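Storing Dry Goods in Bulk: A Guide for Shared Kitchens

Kiani Community Kitchens asks all member groups to follow the procedure below when transferring dry goods from bulk bags to smaller containers. It applies to sugar, salt, grains, ground spices and similar products.

Before you begin
Wash containers and lids in hot soapy water and leave them to air dry for at least 30 minutes. Any moisture left under the rim will cause the contents to cake.

Filling
Use a dry scoop kept for one product only. Leave a finger's width of space below the lid. Do not top up old stock with new – empty the container and wash it first.
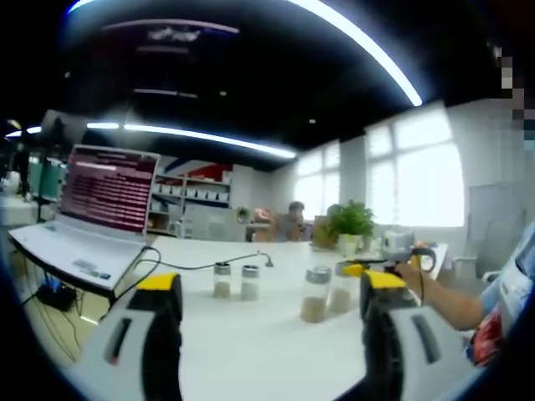 Lidded glass jars, each partly filled.

Labelling
Each container must carry the name of the product, the date of transfer and the best-before date from the original bag. Write in permanent marker. Where a product contains wheat, sesame or nuts, the allergen must be stated on the same label. Retain the supplier's batch number in the kitchen logbook.

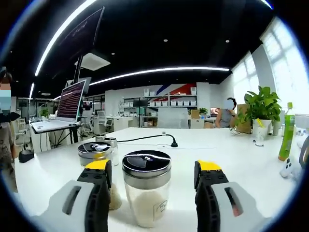
White granular contents in a clear jar, with a small label on the front.

Storage and rotation
Keep containers away from ovens, dishwashers and direct sunlight. Place older stock at the front of the shelf. Wholemeal flour should be refrigerated during the warmer months, particularly January. Groups at the Pakby site should record discarded stock on Form 141.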